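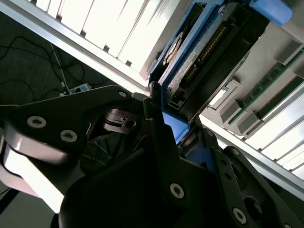
Civby progress report to Nendum, autumn period

Most of this period went on getting the phishing filter to read mail the way our member organisations send and receive it, so that's where I'll start. You'll remember that the first version was trained on public collections of scam emails, and that it was very good at spotting scam emails from public collections. Put in front of a housing advice service's inbox it got jumpy about anything with the word "arrears" in it. So we needed real mail, old and new, good and bad, and we needed it kept off the internet while we worked on it. It all lives on ordinary hard drives in blue plastic caddies, the kind with the row of gold-coloured pins along the connector and a white label, and they slide in and out of the machine in the back office and go in the safe at night. I know the original bid said cloud storage. Valbona talked to every member about it and they were so much happier saying yes to a drive in a safe that I'd make the same change again tomorrow. The money moved from one budget line to the other and the total hasn't changed (the sheet is in the finance folder).

Where we are with the members

We now have 20 organisations signed up, which was the target for the end of the project, so I'm very pleased! They're mostly small: advice services, a couple of community transport schemes, a food bank, a theatre company that joined after their bookings account was taken over in the spring. Three of them have the filter switched on and working in live inboxes. The rest are in what we call listening mode, where the filter makes its guess and writes it down but doesn't move or flag anything. I'd hoped to have more of them live by now. What slowed us down was the sign-off from trustees, who quite reasonably wanted to read the data agreement, and the first data agreement was dreadful. Azra Ionescu rewrote it over the summer in language a person can get through with a cup of tea, and since then they've been coming back signed without much fuss.

The transport schemes are the ones I worry about. Both of them run everything through one shared inbox with one shared password, and the filter has a lot of trouble working out what is normal when several people are writing under the same name in completely different styles. One writes beautifully formal letters and one writes "ok ta". Mirsad is trying to get them moved over to separate accounts, but that's a bigger job than it sounds, and it's outside what you fund us for, so he's doing it in the gaps.

How the filter is doing

Better, with a lump in the middle. The big change is that we stopped asking it only about the words in a message and started asking it about the relationship as well. Has this sender written before? Do they usually write to this person? Has the reply address quietly changed since last time? Senad Dumitrescu built that part and it has made a huge difference to the invoice scams, the ones where a real supplier's account is broken into and a polite message arrives asking you to update the bank details. The old version let most of those through, as there's nothing wrong with the words at all. The new one stops and asks.

The lump was in September. The members' inboxes filled up with newsletters, course enrolments and messages from brand new people, as they do every year when everything starts up again, and the filter took against nearly all of them. One advice service had a whole morning of referrals flagged as suspicious. They rang us, we put them back into listening mode while they were still on the phone, and no referral was lost, but it dented their trust and I don't blame them. Senad has since added a softer setting for first-time senders, so they get a small note at the top and stay in the inbox. That service has gone live again. I still want to see how it copes with January before I say it's fixed.

We also did a proper check by hand. Stojan Nikolaidis pulled 500 messages out of the listening-mode pile and went through them himself without looking at what the filter had said, then compared. It was slow, dull work and he did it very well. His write-up is attached separately. The part I'd point you to is his section on text messages and chat apps, where he says that a lot of the scams now start in the inbox and then try to move people on to their phones ("can you message me on this number?"). The filter sees the first step and nothing after it. We can't follow people on to their phones and wouldn't want to, but we can get better at noticing the invitation, and that's gone on the list for next period.

Training sessions

These have gone well – better than I thought they would, as I'm not a natural at standing up in front of people. We dropped the fake phishing test. I know it's standard practice and I know it was in the plan, but the first place we tried it, a very kind receptionist got caught, was mortified and then stopped opening attachments altogether, including the rota. Now we bring printed copies of messages the organisation has had, with names blacked out, and people sort them into piles on the table and argue about them. They love it. They also tell us things we'd never have found out, such as that one manager signs off every email "Sent from my iPad" when she doesn't own one. (The filter had been quite suspicious of her.)

Valbona has written the session up as a pack so that members can run it themselves when new staff start. It still needs a decent cover and a proofread.

The Pister question

You asked at our last catch-up whether we were going to carry on with Pister for the reporting button. Short answer, yes for now. It does what we need, people find it, and it sits in the right place in the mail window. The longer answer is that their price goes up when the current agreement ends, and I don't think small members should be left paying it once your funding stops. Janevski have offered to build us a plain version of the button that we'd own outright. I've had a first conversation with them and liked them. Their quote is due before the next board meeting and I'll send it over with a comparison as soon as I've got it. No money has been committed.

Staffing and money

Mirsad has gone up to full days, as agreed. Azra's contract ends with this period and I would very much like to keep her, even for a small number of hours, as the agreements will need looking at again when the remaining members go live. There's an underspend on travel that would cover it, and I'd be grateful for a yes or no on moving that across. Everything else is close to plan. The one surprise was insurance, which went up when we told them we were holding other people's mail, and fair enough.

What's coming next

We have three jobs for the next period. The first is moving listening-mode members over to live, starting with the food bank and the theatre company, who have both asked. After that comes the work on those "message me on this number" emails, which Senad and Stojan will share. Then there's deletion: the agreements say the older mail gets wiped once we've finished training on it, and I want that done properly, with a signed note to each member saying which drive held their mail and when it was cleared. Mirsad has drafted the note and Azra is checking the wording now.

If you'd like to come and sit in on one of the table-sorting sessions you'd be very welcome. Let Valbona know and she'll find you one that's easy to get to by train. The underspend question is the only thing I need an answer on before the board meets.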